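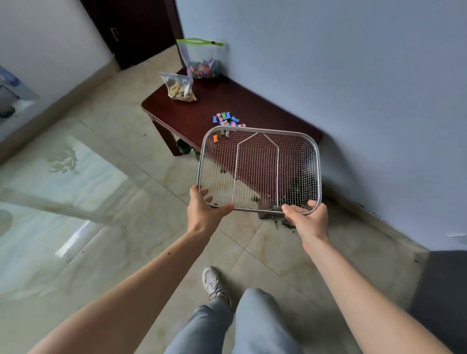 A wire mesh basket with a central divider, held over a tiled floor.

The Divided Basket

Among the objects that pass through a household in the course of a year, few receive as little attention as the open wire basket. It is bought for one purpose, put to another within the month, and eventually found at the back of a cupboard with a single clothes peg in it. Yet the basket remains one of the most useful pieces of equipment a small home can own, and the version with a divider deserves more notice than it generally gets.

This feature, the third in our series on everyday storage, considers the divided mesh basket: how it is made, what it does well, where it disappoints, and how a household might settle on a use for it that lasts. It draws on the experience of the Clokero housing advice service, which runs sessions on home organisation for new tenants, and on the practice of the shared kitchen at Matarska, where wire baskets have been in daily use for nine years.

A simple construction

The pattern is an old one. Thin wires are laid across one another in a square grid and joined where they meet, and the sheet is then formed into a shallow box with rounded corners. A thicker rim is added at the top. The rim is what the hand meets, and it bears most of the load when the basket is lifted. A basket with a poor rim will bend at the corners and, in time, scratch whatever it is stood upon.

Stainless steel is the usual choice for kitchens and bathrooms. It tolerates water, can be scrubbed, and keeps its appearance with very little care. Coated wire is cheaper and may be quieter on a shelf, but the coating chips, and rust follows at the chip. The Clokero advisers suggest that tenants who can afford only one basket should buy a plain steel one in a modest size and leave the coated kind for dry rooms.

The fineness of the grid matters more than buyers tend to suppose. A wide grid is light and easy to clean, and will do perfectly well for jars or folded cloths. It will not hold teaspoons, buttons, cloves of garlic or the caps of felt pens. A fine mesh keeps all of these in while still allowing air to pass and crumbs to fall. Long, thin objects remain a difficulty in any mesh, as they find their way through point first.

The purpose of the divider

A divider running the length of a basket changes its character. An open basket invites a heap. Two compartments invite a decision, however small, each time something is put away, and the decision is usually the right one simply by reason of there being a right side and a wrong side.

At Matarska the rule is that each divided basket holds two kinds of thing and no more. Cutlery baskets have forks on one side and spoons on the other, with knives kept elsewhere. The tea basket has bags on the left and sachets of sugar on the right. When a third kind of thing begins to collect in a basket, it is given a basket of its own or it is thrown out. The kitchen reports that this rule is broken every week and restored every week, and that the restoring takes very little time.

Some dividers are flat along the top. Others rise at one end into an arch or a peak, which gives the basket a rather more finished look on an open shelf. Readers should be aware that a raised divider affects stacking and may foul the shelf above. The clearance should be measured from the highest point of the wire and not from the rim. It is a common oversight, and one that our own office has made.

Where the basket works best

The kitchen is the natural home of the mesh basket, and the draining board in particular. Small items that would be lost in a large rack may be left there to dry, with the divider keeping children's beakers apart from their lids. A cloth or tray should be placed underneath. Mesh drains freely in every direction, and a wooden worktop will suffer if water is left standing on it.

In the bathroom the basket is suited to bottles and flannels, provided that the flannels are rung out first and laid flat. In the hall it will take gloves on one side and keys and letters on the other. Hats are seldom a success, being too large for one compartment and too soft to straddle two.

The basket also has a place in the living room, where small matters accumulate on side tables. Opened packets of snacks, bags of craft paper, odd lengths of ribbon and the pieces of a half-finished project all tend to settle on the nearest flat surface and stay there. A divided basket kept within reach allows food to be placed on one side and handiwork on the other, and the whole can be carried off when the table is wanted for a meal.

Clear bags are a sensible companion to the basket in such cases. A resealable bag holds the very small pieces that even a fine mesh would let through, and its contents can be seen without opening it. Folded paper shapes, which crush easily, should be bagged with some air left inside and placed on top. Snacks are better sealed than folded over, particularly in damp weather, when anything crisp softens quickly in an open bag.

Where it does not

Mesh offers no protection from dust. Things that are used daily will not suffer, but a basket of seldom-used glasses on a high shelf will need washing before every occasion. The same is true of spare linen, which ought to be kept in a closed box or a drawer.

Neither is mesh kind to delicate surfaces. Knitted items catch on the wire joints, and soft fruit will carry the print of the grid by the following morning. A folded tea towel laid in the bottom answers both complaints, though it does away with the advantage of drainage.

Lacquered and polished furniture requires some care as well. A steel basket should be lifted from a lacquered table and never slid. Felt pads may be tied beneath the corners with thread; adhesive pads do not hold well on wire. On tiles the basket itself will come to no harm, but it will ring when set down, and residents of flats may wish to think of those below.

Carrying and cleaning

A loaded basket should be carried with both hands, one at each near corner of the rim or one at the middle of each side. The Clokero sessions recommend the second grip for anything heavy. Lifting by the divider is to be avoided. On most baskets it is a single wire, intended to separate the contents and not to bear them, and once bent it rarely returns to its line.

The weight should be shared between the compartments. A basket with jars on one side and napkins on the other will tip towards the jars at the first turn in the corridor, usually to the cost of the jars.

For cleaning, warm water and washing-up liquid are sufficient in nearly every case. A soft brush reaches the joints, where grease collects. The basket should then be shaken over the sink, turned upside down and left until dry. Where hard water has left a white film, a cloth dampened with vinegar may be wiped along the wires and the basket rinsed thoroughly afterwards. Wire wool leaves fine marks that dull the steel and should be kept for pans.

An annual inspection is worthwhile. Run a finger gently along the underside of the rim and feel for any wire that has come away from its joint. A loose end can be pressed back with pliers. If it springs out again, the basket should be retired from kitchen use, as it will sooner or later catch a hand.

Finding a lasting use

The advice given at Mrema, a residential college where students furnish their own rooms, is to leave a new basket empty on the floor or table for two days before giving it a task. During that time, attention is paid to what is lying about and what is being looked for. The basket is then assigned to the two kinds of thing that caused the most trouble. Students are discouraged from buying several at once. A matching set has an undeniable appeal in the shop, but it requires a matching set of problems at home.

Labels are a matter of taste. In shared kitchens they are necessary, and a luggage tag tied to the rim has proved more durable than tape. In a private household the open mesh generally makes them superfluous, the contents being plain from any side.

Size should be settled by the shelf. The Fulano community store, which lends household goods to local families, keeps its divided baskets in two sizes and finds that the smaller is requested far more often. The larger, once filled, is awkward on narrow stairs and tends to come back early. Borrowers are asked to measure the depth of the shelf with the cupboard door closed, allowing for hinges and for any pipe at the rear.

Families using the store may keep a basket for a full season before deciding whether to buy their own. New stock is put out each March, and baskets should be returned clean and dry, with any luggage tags removed.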